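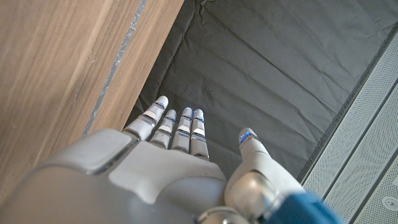 빨래 개는 로봇을 기다린 지 꽤 됐다. 해마다 전시회 영상이 돌고, 해마다 댓글창에는 "이제 건조기 옆에 한 대 들여놓으면 되겠네"가 달린다. 나도 몇 년 전에는 그런 댓글을 달던 쪽이었다. 지금은 좀 지쳤다.

이번에 써 본 건 Flutis의 다섯 손가락 핸드에 Rosari 작업 소프트웨어를 얹은 구성이다. 우리 공방은 작업복과 앞치마를 수선해서 다시 내보내는 일을 하는데, 하루 종일 손이 가는 건 재봉이 아니라 그 앞뒤다. 펴고, 뒤집고, 주머니 확인하고, 접고, 쌓는다. 판매 대행사에서는 그 "앞뒤"를 맡길 수 있다고 했다. 4월 한 달을 빌려서 써 봤고, 대여료는 우리가 냈다. 협찬 아니다.

결론부터 찾는 분들이 있을 테니 먼저 쓰면, 아직 사지 않는다. 점수로는 5점 만점에 2점.

설치부터 얘기하자. 설명서에는 반나절이라고 되어 있는데 우리는 이틀 걸렸다. 첫날은 받침대 높이를 맞추느라 다 갔고, 둘째 날은 작업 영역 등록이 자꾸 풀렸다. 대행사 기사 Cosmin Ilie 씨가 와서 조명을 바꿔 보자고 했다. 창가 쪽 빛이 오후에 들어오면 천의 경계를 못 잡는다는 거였다. 블라인드를 내리니 나아지긴 했다. 그러니까 우리는 한 달 동안 오후마다 블라인드를 내리고 일했다. 사람이 기계 눈치를 보는 게 자동화인지는 각자 판단하시길.

손 자체는 잘 만들었다. 이건 인정한다. 손가락이 가늘고 마디가 나뉘어 있어서 집게만 달린 기종과는 접근하는 자세부터 다르다. 손끝마다 파란 불이 들어오는 것도 멀리서 보기엔 그럴듯하다. 손님들이 제일 좋아한 게 그 불빛이었다. 작업하는 입장에서는 어두운 천에 얼룩이 있나 볼 때 은근히 거슬려서 끄는 메뉴를 찾아봤는데, 못 찾았다.

문제는 천이다. 딱딱한 물건은 곧잘 집는다. 실패, 단추통, 줄자, 다 괜찮았다. 그런데 구겨진 진회색 안감 한 장을 앞에 놓으면 이야기가 달라진다. 사람은 주름을 보고 어디가 모서리인지 대충 알고, 모르면 손바닥으로 한 번 쓸어 본다. 이 기계는 위에서 멈춰 있다. 손끝을 천 바로 위까지 내려 놓고 고민을 한다. 그러다 집는 날도 있고, 두 겹을 같이 집는 날도 있고, 아무것도 안 집고 올라오는 날도 있다. 어두운 색에 살짝 광택 도는 합성 원단이 최악이고, 흰 면 행주는 훨씬 낫다. 전시 영상에 늘 밝은색 수건이 나오는 데에는 까닭이 있는 모양이다.

그래서 세어 봤다. 대여 기간 중에 같은 크기의 안감을 펴서 한 번 접는 작업을 모두 486번 시켰고, 사람이 손대지 않고 끝난 게 187번이다. 절반이 안 된다. 접힌 모양이 예쁜지는 따지지도 않았다. 모서리가 손가락 한 마디쯤 어긋나도 성공으로 쳐 줬는데 이 숫자다.

속도도 적어 둔다. 잘 풀릴 때 한 장에 4분. 공방의 Mbali Mokgethi 씨는 그동안 한 무더기를 끝내고 차를 마시러 갔다. 물론 기계는 안 쉰다. 밤에도 돌릴 수 있다는 게 대행사 쪽 논리였다. 하지만 절반 넘게 실패하는 기계를 밤에 혼자 두면 아침에 뭘 보게 되는가. 한 번 해 봤다. 아침 7시에 문을 열었더니 첫 무더기도 다 못 접고 경고음만 울리고 있었다. 언제부터 멈춰 있었는지는 기록에도 안 남아 있었다. 그 뒤로 밤에는 껐다.

딱딱한 물건 옮기기 쪽은 점수를 더 줄 수 있다. 작은 부품을 통에서 통으로 나누는 일은 제법 안정적이었고, 같은 자리에 같은 물건이 오기만 하면 크게 신경 쓸 게 없었다. 그런데 그런 일이라면 값이 훨씬 싼 Gromlow의 두 손가락짜리로도 된다. 우리 옆 건물 포장 업체가 그걸 쓰는데 불평을 들어 본 적이 없다. 다섯 손가락 값을 내고 두 손가락 일을 시킬 이유가 있나?

집안일용으로는 어떠냐고 묻는 분들이 꼭 있다. 집에 가져가 보지는 않았다. 다만 우리 공방 환경은 집보다 훨씬 기계에 유리하다. 작업대가 고정되어 있고, 물건 종류가 뻔하고, 애도 고양이도 없다. 거기서 이 정도다. 양말 짝 맞추기, 늘어난 티셔츠, 지퍼 달린 이불 커버가 한 바구니에 섞여 나오는 집 빨래를 생각하면 나는 기대를 접겠다. 빨래는 여전히 내가 접고.

반대 의견도 하나 옮긴다. 같이 일하는 Karabo Msimang 씨는 나보다 후하다. 첫 주와 마지막 주를 비교하면 허탕 치는 일이 확실히 줄었고, 업데이트 한 번으로 두 겹 집기가 눈에 띄게 나아졌다는 것이다. 맞는 말이다. 나도 봤다. 다만 그 업데이트를 하고 나서 이틀 동안 뒤집기 동작이 아예 안 됐다는 것도 같이 적어야 공평하다. 그리고 "나아지고 있다"는 말은 내가 몇 년째 듣는 말이라, 그 말에 돈을 내기는 싫다. 다 나아지면 그때 낸다.

고객 지원은 보통. 전화는 잘 받는다. 받는 사람이 매번 달라서 처음부터 다시 설명해야 한다. 소모품 가격표는 세 번 요청해서 받았고, 손끝 덮개가 생각보다 비쌌다. 구매를 고민하는 분은 계약 전에 이 표부터 달라고 하시라. 본체 견적만 보고 예산을 짜면 나중에 곤란해진다.

장점
손 동작이 부드럽고 조용하다. 옆에서 라디오를 들을 수 있다.
단단한 소품은 안정적으로 다룬다.
비상 정지가 빠르다.

단점
구겨진 천, 특히 어두운 천에 약하다.
빛에 예민하다.
실패한 뒤에 스스로 다시 시도하는 판단이 엉성하다. 같은 자리를 똑같이 또 집으러 간다.
멈춘 시각이 기록에 안 남는다. 업무용으로 파는 물건에서 이건 이해가 안 된다.

추천 대상은 연구실, 아니면 시간이 많은 사람. 수선집이나 세탁소를 하면서 일손이 모자라 이걸 보고 있다면, 같은 돈으로 사람을 하루 몇 시간 더 쓰는 쪽을 권한다. 가을쯤 Agbayani에서 천 전용 기종이 나온다는데 시연 신청은 해 뒀다. 구겨진 검은 안감을 한 보따리 들고 갈 생각이다.

댓글로 접기 작업 설정값 물어보신 분, 우리 값은 기본값에서 집는 힘만 한 단계 낮춘 겁니다. 얇은 안감은 그것보다 세면 자국이 남아요.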